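Serer Cellulose Sponge Bars, Bulk Pack

Flat bar with rounded ends, for wet wiping of hard surfaces. Sold by the case or by the pallet. Trimmed bars ship in mixed colors unless a single color is requested on the order.

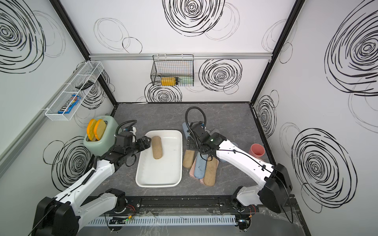
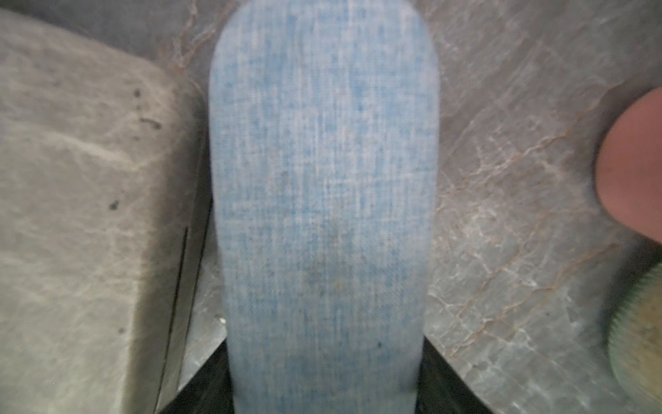
Sponge bars in assorted colors (first photo); light blue bar, close view (second photo).

Material

The bars are cut from regenerated cellulose block. Wood pulp and cotton fiber are mixed into a viscose paste with salt crystals, cast, and heated. The crystals dissolve out during washing and leave the open pores. Pore size is set by the crystal grade. The standard grade gives a medium pore suited to general wiping. A fine pore grade, sold under the Illeo name, is used where the sponge must release water slowly, such as stamp moistening and tile grout finishing.

Color is added to the paste before casting and runs through the full thickness. Shade varies between casting lots. Customers who use color to separate work areas should order by color group (tan, blue, pink) and should not rely on a match to an earlier delivery.

Condition as supplied

Bars are supplied damp. The moisture comes from a magnesium chloride solution that keeps the cellulose soft in storage. Rinse twice in clean water before first use on glass, polished stone or bare steel. Salt left in the sponge can leave a white film on glass and can start rust on unprotected steel.

A bar that has dried out becomes stiff and shrinks in all directions. Soak in cool water until it returns to size. Do not bend a dry bar, as the edges crack.

Dimensions and packing

Length, dry: 153 mm
Bars per sleeve: 2
Sleeves are sealed film, packed flat
Pallet quantity, mixed color: 2,655 sleeves
Length tolerance: plus or minus 2 mm

Bars swell when wet. Holders and dispensers should be sized to the wet bar. Samples can be sent for fitting trials before a holder is ordered.

Use

Suitable for water, mild detergent, dilute vinegar and most neutral floor cleaners. Not suitable for chlorine bleach at full strength, strong acids or strong alkalis, all of which break down the cellulose. Brief contact with diluted bleach is acceptable if the bar is rinsed right after.

The bar has no scouring layer. It will not scratch painted metal, enamel or acrylic in normal use, but grit picked up from the surface will. Rinse often when cleaning outdoor furniture or vehicles.

For grout work, wring the bar until it no longer drips and pull it across the joints at an angle. Turn to a clean face after each pass.

Care and disposal

Rinse, wring and stand on edge to dry between uses. Bars may be boiled or run through a hot machine wash without softener. Discard when the surface begins to shed or when odor remains after washing. Service life depends on the surface; rough concrete wears out a bar in roughly a tenth of the time that glazed tile does.

The uncolored bar may go to a compost heap if it has been used only with water or plain soap. Cut it into strips first. Colored bars go with general waste.

Storage

Keep sleeves sealed, out of direct sun and above freezing. Opened sleeves should be folded over and clipped. Do not stack anything heavy on loose bars, as the pores take a set and the bar recovers only after a long soak.

Ordering

Orders received before noon on Friday leave the warehouse the next working week. Mixed pallets can be combined with Michailidis holders and Nirkiler squeegee blades on one freight bill. State the pore grade on the order. Orders with no grade given are filled with standard.

Returns are accepted on sealed sleeves only.

Related items
Illeo Fine Pore Bar
Illeo Grout Float Pad
Michailidis Wall Holder, Two Slot
Michailidis Drip Tray
Nirkiler Squeegee Blade, Soft
Nirkiler Squeegee Blade, Firm
Serer Sponge Cloth, Roll
Serer Cellulose Block, Untrimmed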